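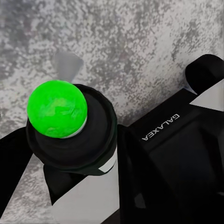 Noviembre, cuaderno del taller de cerámica

Sigo con el esmalte verde de la serie Bamora. La hornada anterior salió con pinholes en casi todas las piezas de pared gruesa y en ninguna de las finas, así que empiezo por la pasta y dejo la receta del esmalte como está.

Material de partida: gres blanco Pekley, sin chamota, del saco abierto en verano. La pasta estaba algo dura y la reamasé con un poco de agua. La dejé envuelta toda la noche. Por la mañana cortaba bien con el hilo, sin burbujas a la vista en la sección.

Saqué 5 placas de prueba del mismo bloque, todas del mismo grosor, con el pie marcado a punzón. Las sequé entre tablas de yeso, dándoles la vuelta a media mañana y otra vez por la tarde. Una se alabeó por la esquina y la dejé en el lote igualmente, para el esmalte no importa.

Bizcocho más lento que otras veces. El programa del horno Anum trae una rampa rápida hasta 300 grados y la cambié por una lenta, con dos horas de mantenimiento al llegar. El tapón de la mirilla quedó quitado durante todo ese tramo. Olía bastante a quemado al principio y luego ya no. Lo anoto porque en la hornada anterior se puso el tapón desde el arranque, y sospecho que parte de los pinholes viene de ahí — materia orgánica que no terminó de salir y gaseó después debajo del esmalte.

Esmalte: preparé 465 gramos en seco, misma receta de la hoja pegada en la tapa del cubo. El carbonato de cobre es del bote nuevo. Tamizado dos veces. La primera pasada dejó grumos en la malla, supongo que caolín mal humectado; los deshice con el pincel y volvieron al cubo. Densidad un poco alta, añadí agua a ojo y volví a medir. Esto hay que dejar de hacerlo a ojo. Apuntar el agua en la próxima tanda.

Aplicación por inmersión, contando despacio hasta tres. A las placas 1 y 2 les pasé antes una esponja húmeda, las otras fueron directas del estante. La capa de las humedecidas quedó visiblemente más fina. En la 4 se me fue el dedo y hay una calva en el canto, retocada a pincel.

Cocción de alta: misma curva que la vez pasada, salvo el enfriado. Puse un mantenimiento corto en la bajada. Al abrir, el horno seguía templado y esperé hasta después de comer para descargar.

Resultados:

Placa 1: limpia, verde algo pálido en los bordes.
Placa 2: limpia, muy parecida a la 1.
Placa 3: buen color, algún pinhole suelto cerca del pie.
Placa 4: buen color, el retoque se nota más oscuro.
Placa 5: la alabeada. Esmalte acumulado en la parte baja, con un cráter.

Mejora clara respecto a la hornada anterior, aunque cambié a la vez el bizcocho y el enfriado y no puedo separar una cosa de otra. La próxima va con el bizcocho lento y el enfriado de siempre.

El cono testigo de la balda de abajo cayó menos que el de arriba. Ya pasaba antes de cambiar la resistencia. Si se repite, escribir a Li para que revisen el termopar.

Pendiente:
- pedir conos, queda más de media caja de los bajos y casi nada de los altos
- limpiar la malla fina, que se quedó con restos de cobre
- repetir con placa gruesa y placa fina del mismo bloque
- etiquetar el cubo con la densidad final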